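検索 キーワードを入力 検索する

作業台の約束ごと、この冬の改訂について
12月 文:エデルトラウト・ゲルツ
この記事は5分で読めます

みなさん、寒くなってきましたね。うちの部屋は朝のうち本当に冷えるので、私はひざ掛けを二枚重ねにして、湯のみを抱えながらこの原稿を書いています(湯のみは机の奥に置いています、念のため。飲み物の話はあとで出てきます)。

さて今月は、ずっと書きますと言いながら延ばし延ばしにしてきた、Stulusの作業手引きの改訂についてです。Stulusをご存じない方のために少しだけ書いておくと、Fenenの中で進めている、双腕ロボットに身の回りの布ものを扱わせる取り組みの名前です。タオル、ふきん、それから最近はもっぱら靴下。靴下というのは小さくて軽くて、かわいらしい相手に見えるのですが、つまみどころによって垂れ方がまるで変わるので、やってみるとなかなか奥が深いのです。

手引きの初版を書いたのはバレリアーノ・カベジョさんで、もともとは自分のための覚え書きだったそうです。それが印刷され、壁に貼られ、余白に鉛筆の書き込みが増えて、とうとう読めない行が出てきました。火曜日の打ち合わせでゴンサロ・シフエンテスさんが「この三行目、なんて書いてあるの」と聞いたとき、書いた本人も答えられなかったので、ではこの機会に全部書き直しましょう、ということになったわけです。

新しい手引きで一番時間をかけたのは、腕の届く範囲の決め方でした。以前は「動作中は近づかないこと」と一行あるきりで、どこまでが「近い」のかは人によって違っていました。背の高い人は台の横から平気で手を伸ばしますし、私などは一歩も二歩も下がって見ています。今回からは、両腕をいっぱいに伸ばしたときの届く範囲を床に写し取り、その線の内側に入るのは腕を止めてから、と決めました。「止めた」というのは画面の表示が一時停止になっていることではなくて、停止ボタンを押し、声に出して「止めました」と言い、もう一人が「はい」と返すところまでを指します。最初は少し照れくさいのですが、三日もすれば慣れます。私はもう、家で鍋の火を消すときにも「止めました」と言ってしまいます。返事はありません。

次に、呼び方の統一です。右腕、左腕という言い方が、ロボットから見てなのか、向かいに立つ人から見てなのか、これが長いこと曖昧なままでした。新しい手引きでは、いつでもロボットから見た左右で呼びます。記録用紙も、声かけも、修理の依頼書も全部です。ホアキン・ヌニェスさんは向かい側の席に慣れているので、しばらくは頭の中でひっくり返す練習が要ると言っていましたが、先週あたりからはすっかり板についてきました。

それからケーブル。腕に沿わせて固定するとき、肘を一番曲げた姿勢と一番伸ばした姿勢の両方で張り具合を見てください。片方だけ見て「よし」とするのが一番よくある見落としで、私も昔それで線を一本だめにしました(Simixの方に修理をお願いしたとき、外した線をしみじみ眺めてから「よく曲がりましたね」と言われたのを今でも覚えています)。一日の始めに、腕をゆっくり端から端まで動かして確認する時間を10分取ります。忙しい日ほど省きたくなるのですが、どうかここは省かないでください。床の電源まわりも同じ時間に見ます。足を引っかけそうなところに線が出ていたら、作業を始める前に寄せておきましょう。

布ものの扱いにも、いくつか約束が増えました。使う靴下は始める前に台に並べ、裏返しになっていないか、糸が飛び出していないかを見ます。長く垂れた糸は指先の隙間に入り込みやすいので、見つけたらはさみで切ってください。指で引っ張ると、たいてい余計に伸びます。ハンガーを使う課題では、吊るしている棒を手で軽く揺すってみて、フックが滑らないことを確かめます。クリップの開き具合も一つずつつまんで試してみてください。固いクリップが一つ混じっているだけで、そこだけいつまでも失敗が続き、みんなで設定を疑って夕方になる、ということがありました。あの日の夕方は長かったですね。

飲み物は台に置きません。机の上なら構いませんが、ふたのあるものに限ります。これはエミリアーノ・エチェバリアさんの強い希望で入りました。理由はご本人に聞いてみてください、楽しそうに話してくれます。

人が途中で手を貸した場合の書き方についても、ずいぶん話し合いました。落ちた靴下を拾って戻す、クリップを少し開いてやる、そういう小さな手助けを、みんな親切心でついやってしまいます。やってはいけないとは書いていません。ただ、手を貸したら必ずその回の記録に印をつけること。手元にある332件の記録を読み返してみると、印の付け方が人によって丸だったり星だったり、欄の外に「ちょっと手伝った」と書いてあったりで、あとから見る人が困ってしまいました。これからは丸に統一です。星が好きだったみなさん、ごめんなさい。「成功」の基準も言葉で書きました。クリップで留まり、指を離しても落ちないこと。少し斜めでも成功に数えます。二つのクリップにまたがっていても構いません。

担当の交代は、課題の切れ目で行います。腕が布をつかんでいる間は交代しない、というのが新しい決まりで、これは前から暗黙の了解としてあったものを文字にしただけです。引き継ぐ人には、その日うまくいかなかったことを先に、うまくいったことをあとに伝えてください。逆にすると、時計を見ながら肝心の話が飛んでしまうことが多いので。

いま取り組んでいる靴下干しの作業の様子を、少しお目にかけますね。 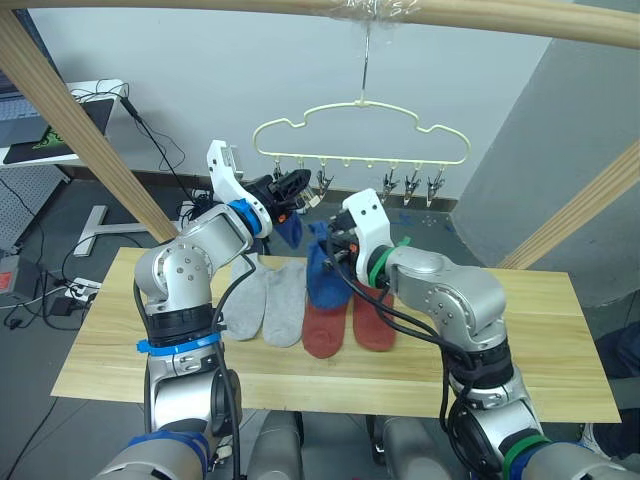 雲の形のハンガーに、靴下を。

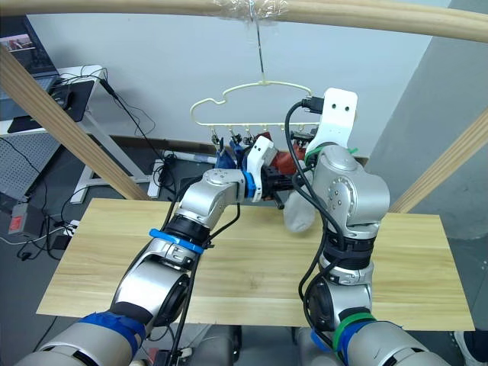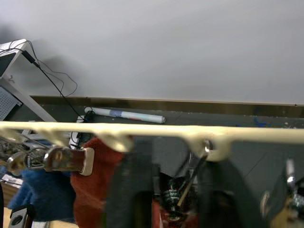

改訂版の手引きは、印刷したものを入口の棚に置きました。表紙が薄い緑色のほうが新しい版です。古い版がお手元に残っている方は、鉛筆の書き込みで大事なものがあれば私のところへ持ってきてください。読めるものは全部拾って、次の版の候補に入れておきます。読めないものも、一応いただきます。二人がかりで眺めると読めることもあります。

Olteanuのみなさんからは、同じ手引きを自分たちの部屋でも使ってみたいとうれしいお話をいただきました。もちろんどうぞ。ただ、届く範囲の線は腕の種類や台の置き方で変わりますから、こちらの寸法をそのまま写さず、必ずその場で腕を動かして引き直してくださいね。片腕の設備で使う場合の読み替えについては、いまカベジョさんが別紙を作っているところです。図も入るそうで、前回よりは字もきれいだと本人は言っています。

最後にお願いをもう2つだけ。ひとつめ、停止ボタンの前に物を置かないでください。箱も、上着も、差し入れのお菓子もです(お菓子は私の机へどうぞ)。ふたつめ、手引きを読んでいて「これは実際のやり方と違うな」と思ったところがあれば、黙って自分の流儀で進めずに、その行に付箋を貼っておいてください。付箋は棚の引き出しに入っています。月の終わりにまとめて見て、直せるものから直していきます。初めて台につく方の練習時間は、これまでどおりゲルツまで声をかけてくだされば調整します。午前中のほうが空いています。暖かい靴下を履いてお越しください、床がとても冷たいので。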